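How to Keep a Bar of Soap Looking Good and Lasting Longer

Filed under: Bath and Laundry
Posted by Nanna Ketilsson

I have been making and using bar soap long enough to have opinions about soap dishes, so settle in, because I have been meaning to write this page since September and it got longer every time I sat down with it. If your bars turn to mush by the second week, or crack, or stick to the sink like a barnacle, most of that can be fixed with things you already have in the house.

What you need

A dish or rack with real drainage
A dull butter knife
A soft cloth (an old T-shirt is perfect)
A small bowl of cool water
A shelf or drawer with some air in it

Step 1. Let it rest before you use it

Take a new bar out of its wrapper and stand it on its edge somewhere dry. I use the top shelf of the linen closet, where it makes the towels smell nice while it waits. Two weeks is good and a month is better. Handmade bars gain the most from this, but I do it with store soap too. Turn the bar over whenever you happen to walk by. I don't keep a schedule and the soap has never complained.

Step 2. Look it over

Before a bar goes out to the sink, pick it up by the ends and give it a turn in good light. You want to know how the surface is holding up, and the ends are where trouble likes to start. A little whitish scuffing is only cosmetic and will be gone after a few hand washings. A chip or a flaky bit deserves more attention, since water gets under the loose layer and the flake ends up as a slimy little scrap in your dish.

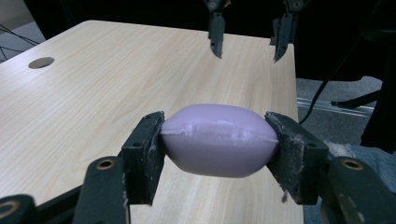 A lavender-purple bar with light scuffing across the upper part and a small chipped, flaky patch near the left end.

Step 3. Smooth the rough spots

Dip one fingertip in the cool water and rub the chipped place in small circles. Go easy - you are only softening the very top, and a soaked bar will set you back to the beginning. If there is a raised edge, lay the butter knife nearly flat and shave it off, working from the middle of the bar out toward the end. Then wipe the whole thing once with the dry cloth and leave it alone overnight. Save your shavings in a jar (more on those below).

My neighbor Brynhildur Kjærgaard skips the knife completely and uses the back of a teaspoon, pressing the flake down while it is damp. I tried it and it works nicely on soft soap. On a hard bar I still like the knife.

Step 4. Give it a dish that drains

I know the pretty flat dishes are tempting. I own three. But a bar sitting in its own puddle will go soft no matter how well you have cured it. Look for ridges, slats or holes, and tip the dish slightly toward the sink if it will stay put. A rounded, pillowy bar does well on slats because so little of it touches. Rinse the dish when you clean the sink, or the gunk fills the gaps and you are back to a puddle.

In the shower, keep the bar out of the direct spray. The far corner is best, and a shelf up high beats the edge of the tub.

Step 5. Take turns

If you have a busy household, put out 2 bars and switch them each morning so one can dry all the way through. It feels fussy for the first few days and then you forget you are doing it.

Using up the scraps

When you have 100 grams of shavings and slivers in the jar, grate them, sprinkle on just enough warm water to make them sticky, and press them into a muffin cup. Colors will mix, so keep your purples away from your oranges unless you like brown. Let the new bar dry for a month before you use it. It won't be as smooth as the original, but it washes hands perfectly well, and I always keep one by the garden door.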